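작업 노트 / 리모델링 수요 추정 파트
2월, 오전 9시 20분 시작

지난달에 넘겨받은 Kokby 권역 주택 개보수 견적 자료를 다시 정리한다. 원자료는 2,528건. 시공사에서 받은 견적서를 공종별로 쪼개 놓은 표인데, 한 견적이 여러 행으로 나뉘어 있어서 행 수와 견적 수가 맞지 않는다. 이번 노트의 2,528은 견적 기준이다. 행 기준 수치는 이전 노트에 있으니 섞어 쓰지 말 것.

목표는 두 가지.
(1) 견적 단가가 내려간 것인지, 공사 범위가 줄어든 것인지 분리
(2) 견적에서 계약까지 걸린 기간이 공종에 따라 다른지 확인

시공사들 체감 응답은 "문의는 그대로인데 금액이 작아졌다"로 모인다. 금액이 작아졌다는 말만으로는 (1)을 판단할 수 없다. 같은 욕실 공사라도 배관 이설이 빠지면 총액이 크게 떨어지고, 이건 단가 하락이 아니다.

9:50
중복 제거부터. 같은 주소, 같은 공종 조합, 견적일 간격 14일 이내면 재견적으로 보고 마지막 것만 남김. 이 기준으로 264건이 빠졌다. 14일은 Marikar 쪽에서 쓰던 기준을 그대로 가져온 것이고 별도 근거는 없다. 나중에 간격을 바꿔 가며 민감도 확인 필요. 공동주택은 동호수 표기가 제각각이라 정규화 스크립트를 먼저 돌려야 한다. 순서를 바꾸면 다른 세대가 같은 주소로 묶인다. 처음에 그렇게 돌렸다가 빠지는 건수가 너무 커서 발견함.

정규화 규칙 메모:
- "동" 앞 0은 제거
- 지하층은 B로 통일
- 상가 겸용 주택은 주택 부분만 남기고 표시 열에 M
- 층 표기가 없는 단독주택은 빈칸 유지. 1로 채우지 않는다.

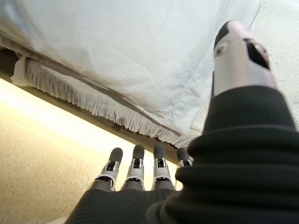
10:40
공종 분류. Bastora 양식과 Marikar 양식이 서로 다르다. Bastora는 철거와 폐기물 처리를 한 항목으로 묶고 Marikar는 나눈다. 나눠진 쪽을 합치는 방향으로 통일. 반대로 하려면 비율을 가정해야 하는데 그 비율을 정할 자료가 없다.

창호도 문제. Bastora는 창호 교체에 실리콘 마감과 주변 도장 보수까지 포함, Marikar는 창호 본체와 설치만 잡고 보수는 도장으로 보낸다. 이대로 비교하면 Marikar 쪽 도장 공사가 실제보다 많아 보인다. 창호가 포함된 견적에 한해서 도장 금액이 소액이면 창호로 되돌리는 규칙을 임시로 넣었다. 소액 기준은 해당 견적 총액의 14% 미만. 거친 방식이라는 것은 알고 있음. 원본 비고란을 읽어서 처리하는 것이 맞지만 비고란 절반 가까이가 비어 있다.

Dilberg는 양식 문제는 적은데 부가세 포함 여부가 건마다 다르다. 표지에 "별도"라고 적고 세부 내역은 포함가로 쓴 견적이 섞여 있다. 내역 합계와 표지 금액을 비교해서 자동 판정하고, 어느 쪽과도 안 맞는 것은 보류로 돌렸다. 보류분은 이번 집계에서 제외.

11:30
범위와 단가 분리. 방법은 단순하게 간다. 기준 기간의 공종별 단위 단가를 고정하고 현재 기간의 물량을 곱한 값을 중간 금액으로 둔다. 기준 금액과 중간 금액의 차이가 범위 효과, 중간 금액과 현재 금액의 차이가 단가 효과. 물량 단위가 "식"으로 적힌 항목은 분리가 안 되므로 따로 모은다.

"식" 항목의 비중이 생각보다 높다. 특히 전기와 설비. 조명 교체, 콘센트 증설, 분전반 작업이 전부 "전기공사 1식"으로 올라온 견적이 많다. 이런 항목은 금액 변화가 범위인지 단가인지 알 방법이 없다. 결과표에는 "분리 불가" 열을 반드시 같이 싣는다. 분리된 부분만 가지고 비율을 내면 도장, 타일, 바닥처럼 면적으로 잡는 공종 쪽으로 결과가 기운다.

잠정 결과(숫자는 표 확정 후 기입):
- 욕실: 감소분 대부분이 범위 효과. 배관 이설과 방수 재시공이 빠진 견적이 늘었다.
- 주방: 범위 효과와 단가 효과가 비슷한 크기. 상부장 생략 견적이 늘어난 것이 범위 쪽에 잡힘.
- 바닥: 단가 효과는 거의 없음. 시공 면적이 줄었다. 전체 교체에서 거실만 교체로 이동.
- 창호: 분리 규칙이 불안정해서 판단 보류.
- 외벽 단열: 건수가 적다. 표에는 넣되 본문에서 언급하지 않는다.

13:20
커튼과 블라인드 항목을 어디에 둘지 정해야 한다. 현재는 "기타 마감"에 들어가 있다. 원단 항목은 형태에 따라 물량이 달라서 면적 단가로 비교하기 어렵다. 아래쪽 사진의 흰 천처럼 한 점에서 묶여 주름이 넓게 퍼지는 형태라면 덮는 폭과 실제 원단 폭은 따로 봐야 한다. 그런데 견적서에는 대개 창 폭만 있고 주름 배수가 없다. 배수가 적힌 견적만 따로 뽑아 봤더니 20건. 이걸로 보정 계수를 만드는 것은 무리이고, 원단류는 전부 분리 불가로 옮긴다. 블라인드는 창 면적과 거의 일치하므로 그대로 둔다.

가구도 같은 방식으로 검토했다. 붙박이장은 자 단위로 적혀 있어 분리 가능, 이동식 가구는 개보수 범위에서 제외. Marikar 견적 일부에 가전이 들어 있는데 이것도 제외. 빌트인 가전은 주방 공종에 묶여 있어 빼기 어렵다. 일단 두고 각주 처리.

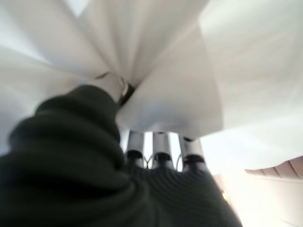 14:30
견적에서 계약까지의 기간. 계약일이 없는 견적은 미계약이 아니라 미확인으로 처리해야 한다. 이전 집계에서는 빈칸을 미계약으로 잡아서 계약률이 낮게 나왔다. Dilberg는 계약일을 별도 장부로 관리해서 견적 표에는 거의 없다. 장부를 받기 전까지 Dilberg는 이 분석에서 뺀다. 재견적도 주의가 필요하다. 마지막 견적만 남겼기 때문에 견적일이 뒤로 밀려 있고, 그대로 계산하면 기간이 짧게 나온다. 기간 분석에서는 최초 견적일을 써야 한다. 그래서 중복 제거할 때 최초 견적일 열을 따로 보존하도록 스크립트를 고쳤다. 계산 구간도 단일 공종과 복합 공종으로 나눈다. 커튼처럼 원단이 들어간 마감이 끼면 어느 쪽인지 애매한데, 사진에서 천 뭉치를 조이고 있는 듯한 작은 금속 고리 같은 부속까지 한 줄씩 따로 올린 견적은 행 수만 보면 복합 공종으로 잡힌다. 행 수로 판정하지 않고 대분류 코드 개수로 판정하도록 변경.

변경 후 다시 돌린 결과, 단일 공종은 기간 변화가 뚜렷하지 않고 복합 공종은 길어졌다. 길어진 구간이 견적 후 첫 회신까지인지 회신 후 계약까지인지는 Bastora 자료로만 볼 수 있다. Bastora만 보면 첫 회신까지는 그대로이고 그 뒤가 길어졌다. 범위 조정 협의가 반복된 것으로 해석할 수 있으나 협의 횟수 기록은 없다. 보고서에는 기간만 쓰고 원인은 쓰지 않는다.

15:40
중앙값과 평균 중 무엇을 쓸지. 전면 개보수 몇 건이 평균을 크게 끌어올린다. 중앙값을 본표에, 평균은 부록에. 다만 범위/단가 분해는 합계 기준이라 중앙값과 직접 연결되지 않는다. 표 두 개를 나란히 놓으면 독자가 더해 보려고 할 것이므로 페이지를 나눈다.

계절성 조정은 하지 않았다. 기준 기간과 현재 기간을 같은 달로 맞췄고, 기간이 짧아서 조정 모형을 돌릴 자료가 안 된다. 명절 위치가 해마다 다른 점은 남아 있다. 각주.

16:30
검산. 공종별 금액 합계와 견적 총액 불일치 건을 출력해 보니 할인 행이 원인이었다. 할인은 음수 행으로 들어가 있는데 분류 코드가 없어서 집계에서 누락. 할인액을 공종 금액에 비례 배분하면 전부 단가 효과로 잡힌다. 할인을 단가 인하로 볼 것인지는 논의가 필요하지만, 총액을 맞추는 것이 우선이라 비례 배분으로 처리했다. 원표에는 할인 열을 남겨 둠.

이 처리 후 주방의 단가 효과가 커졌다. 오전에 적은 "비슷한 크기"는 취소. 주방은 단가 효과 쪽이 크다. 욕실과 바닥은 판단이 바뀌지 않음.

남은 일
- 재견적 간격을 20일로 늘렸을 때 결과 비교
- 창호/도장 되돌림 규칙을 비고란이 있는 견적만으로 검증
- Dilberg 계약 장부 요청, 부가세 판정 보류분 원본 확인
- "식" 항목 중 전기, 설비의 세부 내역을 Bastora에 문의
- 빌트인 가전 각주 문안
- 정규화 스크립트와 중복 제거 스크립트의 실행 순서를 실행 파일에 고정

결과표는 공유 폴더의 Kokby 하위에 올렸고, 오전 버전은 이름 뒤에 old를 붙여 두었다. 인용할 때는 할인 배분이 들어간 쪽을 쓸 것.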